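Asunto: Re: Jornada de puertas abiertas en Prametti

Hola a todos:
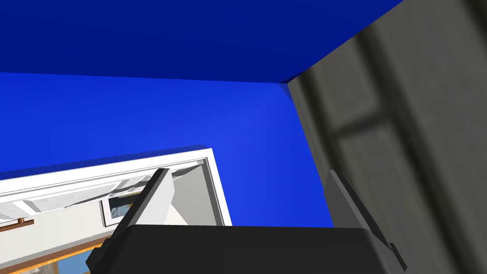
Perdonad que conteste con tanto retraso, pero quería leer con calma todos los mensajes antes de escribir (y han sido unos cuantos, ¡qué alegría!).

El 8 de mayo de 2020, un miembro de la lista escribió:
> ¿La demostración va a ser solo en el simulador o
> veremos también el brazo de verdad? Lo pregunto
> porque iría con dos alumnas y vienen de lejos.
> ¿Y hay que apuntarse?

Pues las dos cosas, si todo va bien. Empezaremos con el simulador, en la sala de Psarras, y ahí cada cual podrá mover la pinza un rato, abrirla y cerrarla, y llevarla por la habitación virtual hasta donde le apetezca. Después pasaremos al taller de Vultport, que está al otro lado del patio, a ver el brazo real.

Para que os hagáis una idea, tenemos preparados 457 episodios grabados en simulación, y pondremos unos cuantos en la pantalla grande, también de los que salieron mal, que a mí me parecen los más entretenidos.

Sí hay que apuntarse, basta con responder a este mensaje diciendo cuántos venís. Por supuesto, las alumnas son bienvenidísimas, y si alguien no puede esta vez, en agosto repetimos en Gumham.

Un abrazo muy grande y hasta pronto,
el equipo de visitas de Prametti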